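Print this page | E-mail this article

4.3 The slipping pad fault

We come now to the part of the work that gave us the most trouble, and which we would have been glad to leave out had it not taught us so much about our own habits. Of the 2,313 demonstrations gathered at the Vuddale site with the Vemik hand-held gripper, a good many ended with the two fingers closing a little out of line with one another. At first we put this down to tired hands (it had been a warm December for the time of year, and the sessions were long), and so we simply asked people to rest more often, which they were very happy to do and which changed nothing at all.

The cause was a good deal plainer. Each rubber pad is held by a small screw, and after around 200 closings the screw on one side had usually worked loose enough for the pad to creep forward. The drift was too slight to feel through the handle. It did show up in the recordings, though, as a width reading that never quite returned to zero, and the policy trained on those recordings learned to stop short when it reached for thin, flat things. On the arm at the Brever workshop it dropped pads of paper time after time, and once it pressed down hard enough on the table to trip the force limit and halt the whole cell. No one was hurt, we are thankful to say, but we stopped all work with the arm until the screws on all 6 grippers had been looked at.

Following the loosening test of Bošković, we then repeated the tabletop task with fresh pads and a drop of thread lock on each screw. Figure 7 gives a fair idea of the working conditions, which were those of an ordinary office.

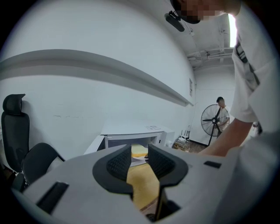
Figure 7. Tabletop work seen from the hand-held gripper, with the two textured finger pads in the foreground and a flat yellow item lying beyond them.

With the screws fixed in this way we saw no further creep, and the width reading came back to zero at every check. We still ask that the pads be pressed by thumb at the start of each session, a small chore that our colleagues have taken to with great patience. The older recordings have been kept, but marked, and they play no part in the results of Section 5.

Contact the editors | © 2025 | Back to top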